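发件人：Filipa Prata
收件人：旧工作站互助邮件列表
日期：05/03/2026
主题：Re: 换 CPU 之前有什么要注意的？（附我这台的内部照片）

各位好，

这封信拖了好几天才写，先跟大家赔个不是。二月里列表上讨论得那么热闹，我一直在旁边看，心想等自己把机器拆开弄一遍再来说话，免得又是纸上谈兵。结果拆是拆了，写信倒比拆机还费劲，删了又写，写了又删，最后还是写得这么长，大家泡杯茶慢慢看吧。

先把原来那封信引在前面，免得新来的朋友摸不着头脑：

> 大家好，我刚进列表不久，手上有一台二手的双路时代留下来的老工作站（不过我这台是单路的），
> 想把里面的处理器换成主频高一点的 Xeon。机器平时用来跑 Sukex 做排版，偶尔也渲染一点小东西。
> 我自己装过内存和硬盘，CPU 从来没动过，看网上的视频觉得那个插座非常吓人，
> 都说针脚碰歪一根就完了。想请教几个问题：
> 一、要不要把主板整个拆出来再换？
> 二、内存条要不要先拔？
> 三、插座两边那两根压杆，到底先开哪一根？
> 四、二手的 CPU 表面有划痕，还能不能用？
> 先谢谢各位了！
> Catside

Catside 你好！看到你这封信我真是觉得亲切，因为我第一次换的时候，问的几乎就是同样的问题，那时候列表上有位老先生耐着性子给我回了三封信，我到现在还留着。所以这回轮到我来还这个人情了。

先说主板要不要拆出来。我的看法是不用，只要机箱够宽敞，能平放在桌上，从上面看下去插座一览无余，就在机箱里换好了。拆主板要拔一大堆线，前面板那几根小跳线尤其讨厌，装回去的时候十有八九要翻说明书。我这台就是平躺着弄的，侧板一卸，台灯拉近一点，够用了。有一点请你一定记得：拔了电源线以后，再按几下开机键，把余电放掉，然后摸一摸机箱的金属部分再伸手进去。

内存要不要拔，这个各人有各人的习惯。我是全拔了的。插座旁边就是内存槽，条子竖在那里的时候，手总是要绕着走，越绕越紧张。拔下来按原来的位置编个号，用铅笔写在纸袋上，装的时候照着插回去就行。我用的是 Szénási 那种防静电小袋，没有的话，买主板时留下来的袋子也一样。
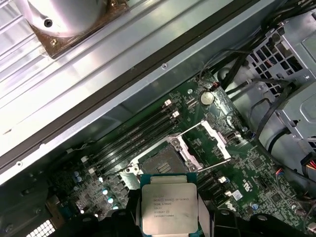
图：Xeon 处理器悬在打开的插座前方，左上是空着的内存槽。

这颗是 V3 那一代的，顶盖上能看到 3.70GHZ 的字样。对你那句“跑排版、偶尔渲染”来说，主频高比核心多更划算，我是这么觉得的，当然列表上肯定有人要跟我争，欢迎来争！顶盖上的那些细划痕和小污点，不用太放在心上。那一面是要涂硅脂、贴散热器的，只要没有磕出坑来，也没有翘边，浅浅的痕迹无妨。要紧的是反过来那一面，触点要干净，不要用手指去摸。我习惯用无绒布蘸一点高纯度的异丙醇，轻轻地擦，晾透了再装。顶盖上的旧硅脂也是这样处理。

再说那两根压杆。这是问得最多的，也是最容易手忙脚乱的一步。很多这类插座旁边都印着开锁和上锁的小记号，有的还标了次序，你先拿手电照一照，照着板子上印的来，比听我的可靠。两根杆都松开、抬起来之后，金属盖板才能掀起来，掀的时候只捏边上，别让它自己弹。装好之后合盖板，再按相反的次序把杆压下去。第一次压的时候会觉得力气大得吓人，还会有一点轻微的吱吱声，我当时吓得手都松了，其实那是正常的。不过要是压到一半完全压不动，就停下来，重新打开看看 CPU 是不是放平了，千万不要硬来。

放 CPU 的时候，先找角上的小三角，再对两侧的缺口，方向对了就竖直往下放，让它自己落座，不要推，也不要来回蹭。放之前最好歇一口气，真的，我每次都要先把杯子挪远，把猫请出去，把眼镜擦一擦，然后才敢动手。手抖的话，手腕可以靠在机箱边上借个力。插座敞着的时间也别太长，中途要接电话，就先把塑料保护盖扣回去。

另外还有几件零碎事，想到哪写到哪：

主板上有一颗纽扣电池，银色的，你那台如果年头久了，不妨趁这次一并换掉。我那台换之前时间总是不准，每次开机都跑回老早以前去。换完电池 BIOS 设置多半会恢复默认，所以先用手机把各个页面拍下来，尤其是硬盘模式那一项。

换 CPU 之前先查 BIOS 版本支不支持新的型号，这一步要在旧 CPU 还装着的时候做。我就吃过这个亏，装好了不亮，又拆回去，更新了再装，白白多折腾了一个晚上。

硅脂我用的是 Zodden 的一小管，中间挤黄豆大小的一点就好，不必涂满。散热器的螺丝要对角轮流拧，每个先拧上两三圈，再慢慢收紧。

开机以后先别急着合侧板，进 BIOS 看一眼温度和识别到的内存容量，内存少了一条，多半是没有插到底，重新插一遍再看。我上次就是这样，拿橡皮擦了擦金手指，再按下去听到咔嗒一声，就好了。

Catside，你要是方便的话，把主板型号和现在的 BIOS 版本发到列表上来，我手边有一份自己整理的对照表，共 167 行，虽然乱了点，查起来还是有用的，里面说不定正好有你那块板子。别的朋友如果也想要，直接回信说一声，我整理干净一些再寄给大家。

还有，上回有人问哪里能买到那种插座保护盖，我翻了抽屉，自己还剩几个，邮费不多，愿意要的可以私下写信给我，先到先得。

祝大家机器都安安静静的，

Filipa Prata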